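**Progress report to Tatdale, second period: Berisha arcade collection**

Prepared by Bram Dekker. Covers work through the end of March.

You asked for a plain account of where the money has gone and whether the collection will be ready for the platform review. The three games all run. I would not call any of them finished, and I'd ask you to read the green boxes on the Jimari tracker with some care. A box goes green there when a task is closed, and tasks have been getting closed early.

## Emulation

Berisha 1 and 2 hold full speed on the test hardware. The third game drops frames in the canal stage whenever both players use a super move together. The team at Pumon describes this as "faithful to the original board." I asked for footage from a real board that shows it and haven't received any. Until I do, it stays on our list as a bug.

Sound is better than last period. The looping drum sample on the character select screen has been fixed twice and has come back once.

## Online play

This is the part I trust least. The rollback code was demonstrated to us over a local network, where nearly anything looks good. We ran our own sessions between two cities and logged 2,466 matches. Desyncs ended 26 of them. Pumon says the latest build deals with the cause, but the patch notes only say "improved stability," and we've seen that line before.

Lobbies work. Spectating works until someone leaves, and then the room has to be rebuilt. The ranked mode has a menu and a logo.

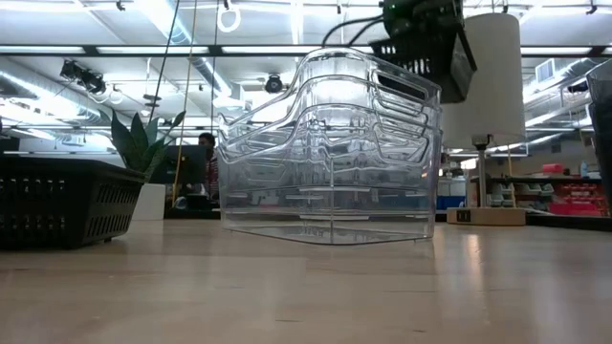

Matchmaking by region was promised for this period and has moved to the next. I don't think it should be in the launch feature list at all unless it's playable by the next report. Player numbers for a collection like this are usually thin after the first month, and splitting them up by region could leave people staring at an empty queue.

## Extras

* Gallery: 200 pieces of art scanned and in the build. Captions are missing for most of the second game.
* Color editor: working, though saved palettes are lost if you rename a profile.
* Arranged soundtrack: delivered for the first game only.
* Training mode: hitbox display is in. It's wrong for crouching throws.

## Budget

Spending is within the approved total. The contingency is mostly untouched, which sounds better than it is, as the outside network testing it was meant to cover hasn't been booked.

## What I need from you

Please hold the next milestone payment until the desync fix has been through another round of our own testing. I'd also like a decision on regional matchmaking before Pumon puts any more hours into it. They will tell you that both requests put the date at risk. The date was already at risk in the last report, and the schedule they sent afterward didn't change by a single line.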